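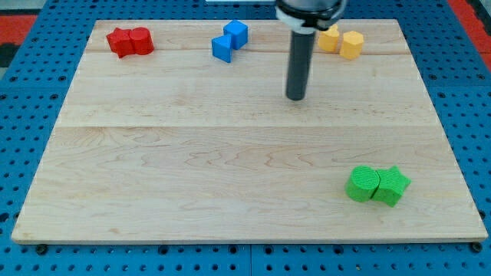
Page 27

FREQUENTLY ASKED QUESTIONS: BOARDS, BLOCKS AND BENCHES

Is the maple board supposed to look like that?
Yes. The wavy streaks are the grain, and you will find them in any plank we thought was too good for shelving. We get a message every week from someone who believes their board arrived stained. It arrived as a tree. If you wanted plain wood, the Pedex range is plain enough to put anyone to sleep.

Why can I see a line across it?
Because it is made of several long strips glued edge to edge. A single plank that wide would cost more than the table and would curl up by August. The seam should feel flat under a fingernail. If it catches, sand it lightly along the grain. If it opens, send it back to Rurberg and we will be suitably embarrassed.

Can I wash the board?
Wipe it with a damp cloth and stand it on edge until it dries. Do not soak it, do not put it in the dishwasher, and please do not write to us asking which cycle.

What should I put on it, oil or varnish?
For block play, a thin coat of oil and a night's patience. Varnish looks terrific until the first ding. Kollár oil is what we use in the shop, mostly since we once ordered far too much of it.

How many blocks come with the small set?
Eight, in four pairs. Each pair shares a color. This is the entire basis of the matching game, so if you receive a set where everything is a different color, you have a return and not a challenge level.

My child has lost one. Can I buy a single block?
We sell replacements in twos. Yes, you will then have a spare. You will need it. Look under the couch first, then inside any shoe that hasn't been worn lately.

Are the blocks safe to chew?
They are toys and they are soft, which to some people is an invitation. They are not meant for chewing and they are not for kids who still put everything in their mouths. Dogs are not covered by the guarantee either. We have been asked.

How do I clean them?
Warm water, a drop of dish soap, squeeze, air dry. Keep them off the radiator. Crayon mostly comes off. Permanent marker is, we regret to report, accurately named.

Why a pegboard tabletop?
You can bolt things to it, unbolt them, and change your mind on Wednesday. The Odico top comes in blue, and only blue – we tried a beige one and it depressed the packing room.

Don't crumbs fall through the holes?
Small ones do. A vacuum with a brush head deals with the top, and the floor deals with the rest. Anything bigger than a lentil stays where you can see it.

Does the board need to be fastened down?
No, it lies flat under its own weight. If yours rocks, check the bolts on the tabletop before you blame the maple. One that isn't fully tightened down, or is hiding underneath, will do it every time.

What is the most it can hold?
The board is rated to 95 pounds, the tabletop to 100. Neither figure includes anybody standing on it to change a light bulb.

Do you deliver assembled?
The board, yes, on account of it being a board. The table comes flat, with a bag of bolts and a hex key that will join the others in your kitchen drawer.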